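Progress report, August
Prepared by Tineke Verbeke

We're at the halfway point of the Amotar review, and I'm very happy to say there is plenty to report. As agreed in the grant letter, this covers the soft gripper kit itself, the software that comes with it, the support we've had from the supplier, and where the money has gone so far. The full test log goes in with the final report, so I'll keep to the main points.

The kit came in one box with the fingers, the mounting plate, a control unit, cabling and a printed setup guide. The guide is good! It was clearly written by a person who has put one of these together on a bad afternoon. Two of us had the gripper mounted and moving before lunch on the first day, and most of that time went on clearing the old adapter off the arm. The one thing missing was a longer cable for the control unit. We made our own, and Flondach (who sell and support the kit) have told us the next batch will ship with one.

You asked us to look at Amotar as something a small group could buy and use without a full-time engineer, so we have tried hard to behave like that kind of customer. We read the guide first, called the support line when we got stuck, and left the source code alone. Pieter's old habit of rewriting the driver on day one was firmly discouraged.

The first stretch was all single objects. We ran 300 picks from fixed positions, slow speed, same lighting, and logged each one by hand as well as in the software so we could check one against the other. The logs agreed, apart from 2 entries where I had written down the wrong object, and I've fixed those. Smooth round things went well from the start. Thin rims took longer, and flat plates are still hard work — the fingers want to close around something, and a plate lying flat doesn't give them much to close around.

After that we moved to the mixed kitchen set, which is the part I was most looking forward to. Every layout has cookware, tableware and food items out together, and the arm is driven by an operator for the first runs so that the software has something to learn from. We have 13 layouts planned and 7 are finished. 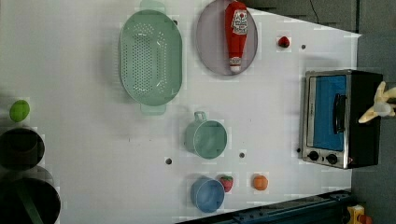
Can the kit be used on a table that wasn't built for it?

Any flat, rigid table will do as long as the arm is bolted to something that doesn't flex, and the calibration has to be run again every time the table is moved.

We learned the second half of that by forgetting it. One morning all the picks landed short by the same small distance, and we spent far too long suspecting the fingers before somebody remembered that the table had been shifted for cleaning. The calibration routine is quick and I now run it first thing each day whether we need it or not. I'd like to see the software ask for it on startup, and I have sent that to Flondach as a request.

On the food items, we picked produce partly for its range of sizes. A strawberry is a lovely test: small, uneven, and easy to squeeze by mistake. The default grip setting was too strong for the smallest objects and too weak for a heavy pot handle, so we now keep separate presets for each. Making a preset is easy, a slider and a name. Finding it again later is less easy, because the list sorts by date and there's no search. Small complaint, but when you switch presets all day it adds up.

The fingers have held up very well. We wipe them down at the end of each session and check the joints for wear, and we've found none that affects the grip. They do pick up dust, which makes them slippery, and a damp cloth takes care of it. The guide suggests keeping a spare set in the drawer. I agree with the guide, and I've ordered one out of the consumables line.

Support has been a real bright spot. We've called Flondach four times, and each time we spoke to a technician who knew the product. Three of those calls were settled on the spot. The fourth, a dropout in the control unit when the arm moved at full reach, needed a firmware update, and we had it the same week. No dropouts in the log from that point on.

Some things are behind. The comparison with our older two-finger gripper was meant to be finished by now and has only just begun, mostly because the adapter plate from De Bruijn came with the wrong bolt pattern. They've replaced it free of charge. I expect to catch up during the second half, and it doesn't change the end date. We also haven't touched the automatic mode yet, where the software picks its own grasps from the recorded runs. I would rather have all the layouts recorded before we try it, so the test is a fair one.

Spending is on plan. The kit and mounting parts are paid for, operator hours are slightly under, and the spare fingers are the only purchase that wasn't in the original list. The repeat adapter plate cost us nothing but time.

Next up: the remaining layouts, then the two-finger comparison on the same objects, then automatic mode. We would also love to have you over at the Kokberg lab for a morning. It's much easier to judge the grip when you've driven the arm yourself, and we're glad to hand over the controls. My early view, for what it's worth halfway through, is that a small group could be productive with this kit in its first week, and I didn't expect to be writing that.

— Tineke Verbeke, Kokberg

Comments

Joost: Good read, thank you. Could the final report list the presets you ended up with? We'd start from those.

Tineke Verbeke: Yes, they'll be in the appendix with the grip values.

Marleen: Is the spare finger set the same price as in the first quote? Our copy of the budget has the old figure.

Tineke Verbeke: Same price. I'll send you the new sheet anyway so we're all on one version.

R. Aerts: Glad to hear the dropout is sorted. We had the same thing at full reach and blamed our cable. Will ask for the update.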